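Who Pays for the Sidewalks? A Report on the Proposed Frontage Fee in Clirholm
Local Government Project, Final Report
February 12, 2025

Background

The town of Clirholm has the same sidewalk problem as many small towns. Under the current code, the owner of each lot has to repair the sidewalk in front of it. In practice this happens slowly or not at all. The town can send a repair notice, but the code sets no deadline, and the public works office told us it has not billed an owner for a repair since the code was last changed.

Last May the town council received a draft ordinance that would replace this system with a yearly frontage fee. Every lot with a sidewalk would pay a flat amount, and the town would take over all repairs. The council held two hearings on the draft and then tabled it. It is expected to come back this year, so our group chose it as our topic.

What we did

We read the draft ordinance, the staff memo that goes with it, and the minutes of both hearings. We also read the sidewalk code in Cirkeck, the next town over, where a similar fee is already in place. Two of us attended a council work session, and all of us walked the Donnelly Avenue section, which comes up more than any other street in the public comments.

We had planned to survey residents by mail, but the printing cost was more than our project budget allowed. We used the written comments already on file with the town clerk instead. This is a weak point in the report. People who write to the council usually have a strong opinion, and renters are hardly represented in the file.

What the draft says

The fee would be $200 a year for a residential lot. Commercial lots would pay by the foot of frontage, with a minimum equal to the residential rate. According to the staff memo, 1,920 lots would be covered. Churches and schools would pay the same as everyone else, which drew a lot of comment at the second hearing.

The money would go into a separate fund that could be used only for sidewalks, curbs and curb ramps. The draft would end the fee after five years unless the council voted to renew it.
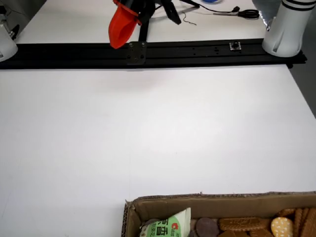

Arguments for the fee

Supporters made the point that sidewalks are used by everyone and should be paid for the way streets are. Several people who use wheelchairs or walk with canes wrote that one broken slab can make a whole block useless to them, even when the neighbors have kept up their own sections. A single owner can hold up the route for everybody.

The staff memo adds that one large contract costs less per slab than many small ones. We could not check this against Clirholm's own records, which do not separate sidewalk work from street work. Cirkeck reports lower prices since it began bidding by district, but it also switched contractors in the same period — so the fee may not be the cause.

Arguments against the fee

The most common objection came from owners who had already paid for their own repairs. They would pay again under the draft and get nothing back for the earlier work. Owners on corner lots liked the flat rate, while owners of narrow lots said it was unfair to them.

The Cokel Street merchants sent a joint letter asking for a credit for any repair made before the fee begins. The draft has no credit of any kind. A few residents also doubted that the fund would stay separate, and they pointed to the parking fund, which the council has borrowed from before.

Findings

We think the present system does not work as written. A duty with no deadline is hard to enforce, and the town has mostly stopped trying.

We also think the draft has gaps. It does not say which streets would be repaired first. Cirkeck ranks its blocks by condition and by distance to schools and bus stops, and it posts the list every spring. Clirholm could borrow that method with few changes.

Recommendations

The council should add a repair credit for owners who can show a paid invoice and a permit.

The draft should require a public list of streets in order of priority, updated once a year.

Borrowing from the sidewalk fund should need a recorded vote at a regular meeting.

Our group did not agree on the flat rate. Some of us preferred a charge by the foot for all lots, and others thought this would be too hard on corner lots with low-income owners. The staff memo gives no figures on household income by lot, and we would want to see those before making a recommendation either way.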